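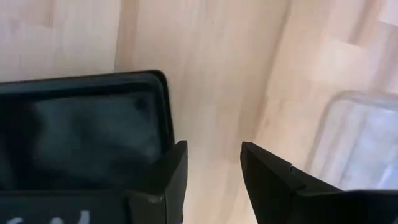
Clear plastic is one of the harder things to hand to a robot, and Fladonano decided to build its open day on it. The company makes picking systems for packing houses and small warehouses, and most of its public demonstrations in the past have used cardboard boxes, which are easy to see and easy to grab. This time the work was done on a pale wooden tabletop, with black containers and transparent ones side by side. A black container gives a camera a firm edge to find. A clear one lets the wood show through its wall, and at certain angles the rim is the only part that stands out. The gripper has two black fingers, and with the left one up against the side of a black container and the right one angled in near a clear one, the strip of bare wood left between them is not wide. Much of the visit was spent watching how the system handles tight spots of that kind.

The doors opened at 10 in the morning. Visitors signed in, left their coats on a rack and were let through to the lab in small groups. The company had planned for a modest turnout and got 80 people, most of them from food packing, garden supply and parts distribution. There were also a few students and at least one family with a stroller. Coffee was in the hallway and had to stay there.

The lab is a wide room with a high industrial ceiling, silver air ducts and long rows of fluorescent lights. It is very bright. Several visitors asked whether the lighting had been turned up for the occasion, and the staff said it is always like that. They would like to test under worse light more often, and a dimmable section is planned for later in the year.

The system on show is called Pirko. It has an arm, a two-finger gripper and a small camera near the gripper. A second camera is fixed in place and looks across the work surface. The software that ties the pictures to the movements is sold separately under the name Ralent, and it can be fitted to arms from other makers. Fladonano was careful to keep the two apart in its talks. A customer who already owns an arm can buy Ralent alone, and according to the sales desk that is what most of the smaller ones do.

The demonstration followed a simple order. Staff set out the containers, stepped back behind a taped line and started the run from a tablet. The arm moved over the table, slowed down, and went for whichever container it had been told to pick. Then it lifted the container, held it for a moment and put it down in a new place. Between runs the staff moved things around by hand, and visitors were invited to say where the next container should go. People naturally tried to make it hard. They pushed items close together, turned them at odd angles and put clear plastic next to clear plastic.

Pirko is slow. That was the first comment from almost everybody in the first group, and the staff agreed with it. A person can move a stack of bins across a table in a few seconds. The arm needed a good deal longer, especially with transparent items, and it sometimes stopped above the table and backed off before trying again. On one run it closed the fingers on nothing, opened them and went back to its starting position. A staff member reset it and the next attempt went through. The speed can be raised in the settings, but Fladonano keeps it low whenever guests are in the room.

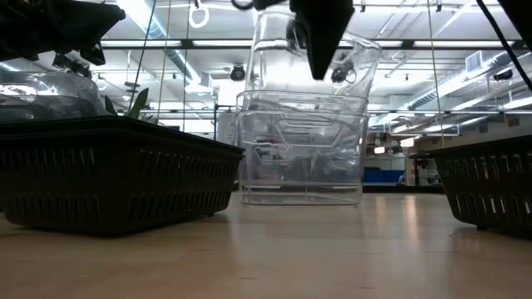

Nesting was the second part of the program. Bins and tubs are usually stored one inside another, and a packing line can't use them until they have been pulled apart. It is dull work, and it is hard on the hands when the plastic sticks. For a camera, a stack of clear bins is a set of rims close together with very little between them. Ralent looks for the rims first and makes a guess at the depth from those. If the guess from the gripper camera and the guess from the fixed camera are too far apart, the arm is told to wait and look again from a different height. This explained the pauses that the first group had noticed.

Questions at this point were practical. A woman from a nursery business wanted to know what happens when a leaf hangs over the edge of a basket. The answer was that it depends on the leaf. A thin one is usually ignored, and a stiff one may be read as part of the container, which makes the system aim too high. Loose plastic bags are worse. They shine, they change shape when touched, and the highlights move when the camera moves. Fladonano collects examples of bags for that reason and asks customers to send pictures of their own.

The company has 700 such pictures from one customer alone. Šťastný, a family firm that packs herbs and salad plants, has had a Pirko on trial since May and sent a short written report that was handed out on paper. It is a fair document. The firm uses the arm in the back part of its packing hall for moving empty containers to the start of the line. It doesn't let the arm touch the plants. The report lists the good points, mainly that the arm does not mind the early shift, and then spends a full page on the problems. Condensation on clear lids was the largest. A film of water changes how the plastic reflects light, and on cold mornings the arm missed often enough that the workers went back to doing the job by hand until the hall warmed up.

Fladonano has since changed the way Ralent treats wet surfaces, and Šťastný is testing the new version. Results were not ready in time for the open day. One visitor asked if the trial would turn into a sale, and the reply was that the customer has not decided.

After the break there was a talk on fingers, which drew a bigger crowd than the one on software. The gripper fingers can be swapped by removing 2 screws, and several shapes were passed around. A blunt finger with a flat face is good for pressing against a straight wall. A tapered one gets into narrow gaps but has less surface to hold with. Visitors could squeeze a tub with each type and feel the difference. The fingers wear down, and the company suggests checking them after 1000 picks and replacing them when the edges start to round off. A few people in the parts trade thought this was too often. The staff pointed out that a check takes less than a minute.

Safety took up the rest of the talk. The arm stops when it meets more force than expected, and a red button on the bench cuts the power. Both were tried out in front of the group. The force stop worked on a foam block the first time and needed a firmer push the second time, which led to a long discussion about settings between two visitors who had clearly both installed such machines before.

Price was not on any of the posters. Asked about it, the sales desk gave a range that varied with the number of cameras and the length of the service contract, and asked that it not be printed. Training is included for the first year. Spare fingers are not.

By early afternoon the groups had thinned out and the demonstrations became less formal. Some visitors stayed at the taped line and asked for one more run with the clear bins, then another. The students were allowed to start a run themselves from the tablet. The arm picked up a tub on their first try, and on the next one it set the tub down a little crooked and the staff left it that way.

Fladonano plans to hold the event again next year and may move it to a larger hall. Businesses that want to bring their own containers for testing can book a half day at the lab. They are asked to bring the containers they really use, with labels and scratches, and to include at least a few that their own workers complain about.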